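We use cookies to improve your experience on this site. Accept | Manage preferences

3.2 Fault during simulated bowl pick

Eskil Strömberg ran the pick task in the Hedus kitchen model on 2018-03-17. The controller was Binero, with the default grasp planner. The run stopped at step 2184 with a joint torque error. The log showed 236 contact warnings before the stop, all between the fingers and the bowl.

The approach goes over the counter beside the cooktop, and the fingers are lowered into the bowl toward the two green items. The bowl is shallow, so a small height error puts a fingertip into the bottom.
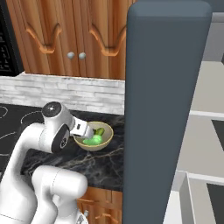 3.3 Cause

The bowl's collision mesh was offset upward by 8 mm from its visual mesh. The planner read the visual mesh and set the target depth too low. The position controller then kept pushing – there was no force limit on the downward move.

3.4 Changes

The mesh was realigned and a force limit was added to the last part of the descent. Six repeat runs ended without a torque error. On a real arm the same fault could break the bowl or damage a finger, so the limit stays on in all later tests.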